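Notebook — July, open day at Starnbridge
Written up the same evening, for me and whoever picks up the disassembly question after me.

Got there at 2 and signed in behind 18 other people, most of them from recycling outfits our size. Noreen Mirani from Gresar ran the tour. She was decent company and didn't oversell, which put her ahead of the brochure. The brochure says "any desktop, any condition." I wrote that down so I could ask about it.

What they were showing was PC work with arms: towers on their sides, panels off, parts going between the case and a printed fixture next to it. Memory, cards, drive, processor. The pitch for us is the refurb line, where we pull and test parts by hand and lose time on every odd chassis.

Things I wanted to know before the coffee ran out:

Who loads the fixture? A person. Who takes the side panel off? Also a person. Those are the two jobs our bench spends the most patience on, with the stripped screws and the bent panels, and neither was part of the demo. Noreen said the panel is "on the roadmap." Fine. I have a drawer full of roadmaps.

How many different cases have they tried? She gave me 7. We see more than that in one pallet from the school contract. She did say the software doesn't need a new fixture for each case, only for each family of parts, and I'd like to see that on one of our ugly small-form-factor units before I repeat it to anybody.

Success rate? There was a poster with 363 runs on it and a bar chart with no axis label. I asked what counted as a run. The answer was one part moved from one place to another, so a full teardown is a string of those, and small failure odds stack up fast. They don't publish a number for a full teardown. Ardeleanu from the Wadell side asked the same thing a different way and got the same answer.

Static: I asked and was told the fingertips are "treated." No spec sheet. Follow up by email. For anything we intend to resell I'm not moving on this one.

To be fair to them — the reach into the case is better than I expected. I've watched other vendors stay well clear of the drive cage and the wiring, and these people at least work on a real board with real cables in the way. The jointed fingers interest me more than the plain gripper. Our cards come in enough shapes that two flat plates would be changed out all day. On the other hand more joints means more to break, and the service price was "to be discussed."

Tower on the bench, fixture beside it:

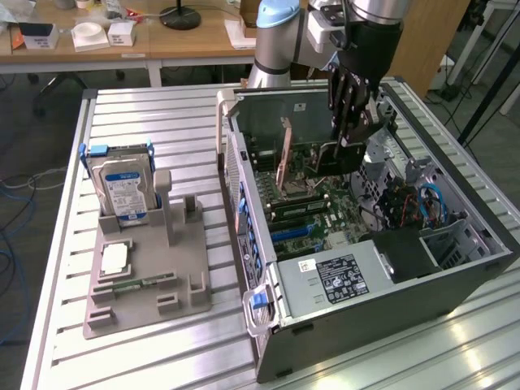
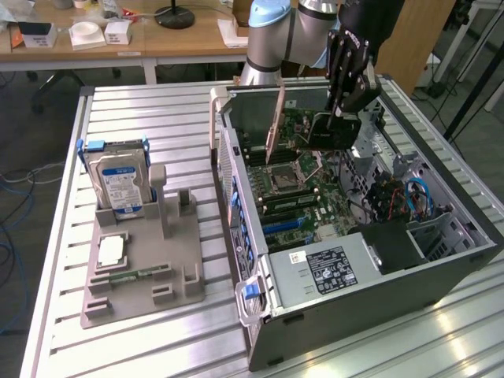
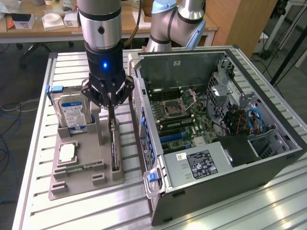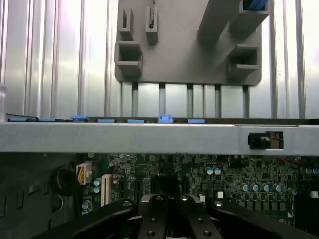

Would this save us bench time on the refurb line as it stands today?
Probably very little. The slow steps for us are opening the case and dealing with bad screws, and both are still done by hand. It could earn its place on a long run of identical machines, which we get a few times a year at best. I'd ask for a trial on one of our own pallets, with the static spec in writing first, and hold off on any talk of price until we have a full teardown time from that.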